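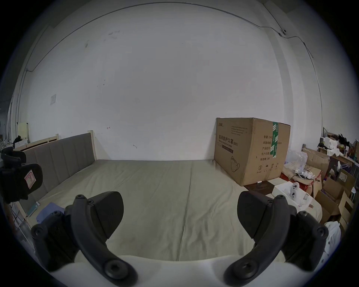

**HOME & BEDDING | NEW THIS SEASON**

# Dandby's fitted sheet finally stays put (and I've been sleeping on it!)

I've run Dandby for long enough to know what people write to us about, and it's corners. Corners that pop off at 3 a.m., corners that won't reach, corners you can't tell apart from the long side. So this September we're bringing out the Lilley, a fitted sheet with deeper pockets and elastic all the way around, and I'm a little giddy about it.

The cotton is woven for us by Plattner, the mill we've used for our pillowcases from the start. We went through 19 versions before I stopped complaining. Version six was lovely and shrank like a wool sweater. Version 14 fit beautifully, but it crackled when you rolled over, and my dog refused to get on the bed.

Then we mailed the last version to 145 customers and asked them to be rude about it. They were! Thanks to them, the "top/bottom" tag is now big enough to read without glasses, and the elastic is softer where your heels rest.

The Lilley comes in twin, full, queen and king, in five plain colors. We're making 1000 in the first run, and 600 of those are queens, the size you all keep asking for. You'll find them on our website and at every Ellidus store, with king sizes arriving a couple of weeks after the rest.

Wash it warm, tumble it low, and please skip the fabric softener.

**Press samples and store questions:** write to the Dandby press desk through our website. I read those messages myself, usually with coffee, before 9 a.m.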